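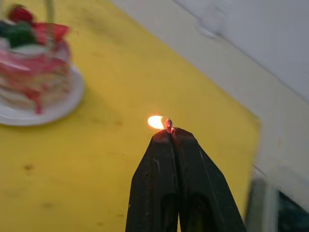

케이크 옆에서 불 붙은 상태. 불꽃은 짧은 편

벨트베르크(Veltberg) 생일용 성냥 세트 후기. 급하게 씁니다, 오타 양해좀요

9월에 조카 생일 있어서 삼. Restthorpe 온라인몰에서 작은 통 하나 1000원. 배송비가 더 나옴ㅋㅋ 그래서 두 통 담고 초도 같이 담고... 늘 이런 식.

일단 제일 중요한 것. 불 잘 붙나? 네. 한 번에 거의 다 붙음. 세 번째 개비만 머리가 부스러져서 버렸고 나머지는 문제없었어요. 통 옆면 긋는 부분이 좁아서 어른 손에는 좀 불편함. 통을 세워서 잡고 긋는 게 나아요. 눕혀서 긋다가 통 모서리 찌그러트림.

불꽃 크기. 요란하지 않아서 좋았음. 전에 쓰던 나카지마(Nakajima) 긴 성냥은 처음에 확 올라와서 볼 때마다 움찔했거든요. 이건 얌전함. 대신 길이가 짧다!! 초가 다섯 개 넘으면 한 개비로 무리. 저는 초 11개짜리 케이크였는데 중간에 손 뜨거워서 한 번 갈았어요. 큰 케이크면 그냥 긴 거 사세요.

냄새는 납니다. 성냥이니까 당연한데 케이크 바로 앞에서 그으면 크림 쪽으로 냄새가 가요. 조금 떨어져서 긋고 가져가면 됨. 다 쓴 개비 놓을 접시도 미리 꺼내두세요. 저는 까먹고 불 끄고 들고 서있었음... 식탁에 그냥 놓으면 자국 남아요.

케이크는 작은 걸로 했는데 작은 케이크에는 딱이에요. 초 한두 개 꽂고 조용히 하는 생일, 그 정도. 노란 식탁이랑도 잘 어울렸고. 사진 찍을 사람은 불 붙이자마자 찍으세요. 불꽃이 바람에 금방 눕습니다. 에어컨 끄는 거 잊지 말고요. 촛불 켤 때도 마찬가지.

보관은 별로. 통 뚜껑이 헐거워서 서랍 안에서 한 번 쏟아짐. 지금은 비트우드(Bitwood) 양철통에 옮겨놨고 긋는 면은 오려서 뚜껑 안쪽에 안 넣고 따로 봉투에. 애들 있는 집은 무조건 높은 데 두세요. 주방 습기에도 약한 것 같아요, 싱크대 옆에 며칠 둔 건 긋는 면이 눅눅해져서 헛돌았어요.

라이터랑 비교하면? 편한 건 라이터죠. 근데 생일엔 성냥 긋는 소리가 나야 기분이 나서... 이건 제 취향이고.

후기란에 Tahira Jadoon님이 개비가 잘 부러진다고 쓰셨던데 제 건 안 그랬어요. 힘줘서 밀지 말고 가볍게 당기면 괜찬아요. 통마다 차이가 있는 건지는 모르겠음.

좋은 점: 싸다, 잘 붙는다, 불꽃 얌전
아쉬운 점: 짧음, 뚜껑 헐렁, 긋는 면 좁음

별 네 개. 뚜껑만 고치면 다섯 개 줌. 다음엔 긴 버전 나오면 살 의향 있고, 일단 남은 한 통은 연말에 쓸 예정입니다. 질문은 댓글로, 답은 저녁에 몰아서 달게요.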